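Grurnetti cloth plugin for virtual world builders: a review

July 31, 2019

I make clothes, curtains and the odd tent for virtual worlds, mostly for a small roleplay region called Erkorcombe. For years I have modelled folds by hand, which is slow and never looks quite right at the hem. Grurnetti is a plugin that runs a cloth simulation and then turns the result into a mesh you can upload. I have used it since May and have finished enough pieces with it to say what it does well and where it falls short.

Installation is simple. You unzip it, point your modelling program at the folder and restart. The panel sits on the right with the other tools. The first time I opened it there was a warning about a missing preset file, which went away when I saved a preset of my own. The manual mentions this on page 6, under "Other notes", where I would not have thought to look.

You begin with a flat shape, pin the points that should stay put, choose a fabric and press run. There are presets for cotton, silk, felt and canvas. Cotton and felt behave much as you would expect. Silk is far too stretchy at the default setting and I ended up turning the stretch down by half for every piece. Canvas is the one I use most, for awnings and bags.

Pinning is good. You can paint the pins on with a brush, and a soft edge on the brush gives a soft hold, so a curtain gathers at the rail without a hard line of creases. Undo works on pins too. In the last plugin I tried it did not, and I lost an evening to that.

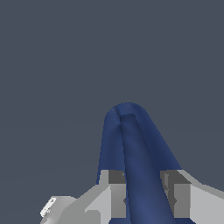 Speed depends on how fine the grid is. With 1,000 faces my fairly old desktop keeps up and I can watch the cloth settle as it goes. With 2,000 it starts to lag, and anything with sleeves is better left to run while you do something else. There is a pause button, but if you change the fabric while paused the simulation starts again from the beginning. I would like a box asking whether I meant it.

Collision is the weak part. Cloth falling on a plain shape is fine. Cloth falling on itself is less reliable, and tight folds sometimes pass through each other. You can raise the thickness to stop this, but then light fabrics look like blankets. Vinh La, who builds most of the interiors at Erkorcombe, gets round it by running the simulation twice, first thick and then thin, starting the second run from the end of the first. I tried that on a tablecloth and the corners came out clean. It didn't help with a hooded cloak, where the inside of the hood still needed fixing by hand.

The export side is what I bought it for. Grurnetti reduces the finished cloth and makes the lower detail levels for you. My curtain pair came down to 300 faces at the medium level and still hung properly from across a room. The lowest level is poor. Hems go jagged and thin strips vanish, so I make that one myself and load it separately when I upload. The plugin lets you do this without complaint.

Texture mapping is kept from the flat shape, so a striped cloth stays striped along the weave and you don't have to unwrap anything. If you cut the shape after the simulation, the mapping breaks along the cut. Do your cutting first.

Rigged clothing is not supported. You can simulate a skirt on a still avatar and then weight it in the usual way, and I have done two like that, but Grurnetti does nothing to help with the weights. Kaja Krūmiņa uses Pranance for that stage and has offered to show me. I haven't taken her up on it yet, so I can't compare them.

Support has been fair. I wrote to them twice. The question about silk got a useful reply the next morning. The one about folds passing through each other got a link to the manual page I had already read. An update came out a few weeks later which improved it slightly.

Good points: pin painting, sensible canvas and cotton presets, mapping that survives, decent medium detail levels.

Bad points: self-collision, the silk default, the lowest detail level, no rigging help.

If you mainly make furnishings I would buy it. If you mainly make clothes, try the demo on your most awkward garment before you pay. The demo has everything except export.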